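Sturnel Balcony Table: Frequently Asked Questions

Before you write to us, please have a look through the questions below. We answer every message, but we answer them on Monday, and by then the weekend is over and your drink has already been put down somewhere else.

How big is it, and will it fit my balcony?

The top is 700 mm across. If you think in inches, that's a bit over 27, or one dinner plate, one glass, one book and one elbow. Measure from the railing to the wall, then subtract the chair you have forgotten to include. People always forget the chair. We have taken back tables that fit beautifully on balconies where no one could then sit down.

Round only? No square version?

Round only. We made a square one called the Drona and it was a perfectly good table, apart from the corners, which found every hip in the building. There are still a few around. If you own one, we still carry the feet.

What colors does it come in?

Tan, or the darker brown we call Dudás. Tan hides dust. Dudás hides coffee. Choose according to your habits, and be truthful with yourself about the coffee.

How much weight can it take?

90 pounds, spread over the top. "Spread" is the important word. A large planter right at the rim is not spread, and neither is your brother-in-law. Please don't stand on it to reach the hanging basket.

Can I use it as a desk?

Plenty of people do. It starts with a laptop on the first warm morning in spring and ends with everything you own that has a cord. We have nothing against this, but a round table has less room than it looks like it has, and cables know where the edge is.

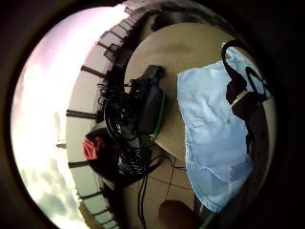

Our advice is to bring out one thing at a time and take it back in when you're done with it. Coiled cords are the worst offenders, because two of them left side by side will be one of them by lunch. A strap or a twist tie on each takes a few seconds. Bags do better on a chair, or on the hook we sell separately for people who have used up the chair.

Is there a hole in the middle for an umbrella?

No. The Bornier has one. The Bornier is also bigger, heavier and more expensive, and it comes with a plug for the hole that you will lose in the first week. Spare plugs are on the parts page.

Can it stay outside all year?

The table can. Whatever you left on top of it probably can't. In a hard winter we suggest tipping it on its side against the wall, legs facing in, with a cover tied on. An untied cover belongs to your neighbors.

There's a dark smudge on the top that won't come off. What is it?

Nine times out of ten it's sunscreen with dust in it. Warm water, a drop of dish soap, a soft cloth, small circles, patience. Skip the scouring pad. The finish is matte, and a scrubbed patch turns shiny and stays shiny, so you'll have traded a smudge you noticed for one your guests notice.

It wobbles.

Your balcony slopes. Nearly all of them do, so the rain runs off. Each foot unscrews a little; turn the one on the low side until the wobble stops. If it still rocks with every foot adjusted, check that all four bolts under the top are tight. The wrench is taped inside the box lid, and the box lid is in your recycling.

How long does delivery take, and do you carry it upstairs?

Five working days, to the front door of the building. Upstairs is extra, and it's priced per floor.

Can I return it?

Yes, within 30 days, clean and with the feet. Please check the box for your own belongings first. We're currently holding two phone chargers and a very nice spoon.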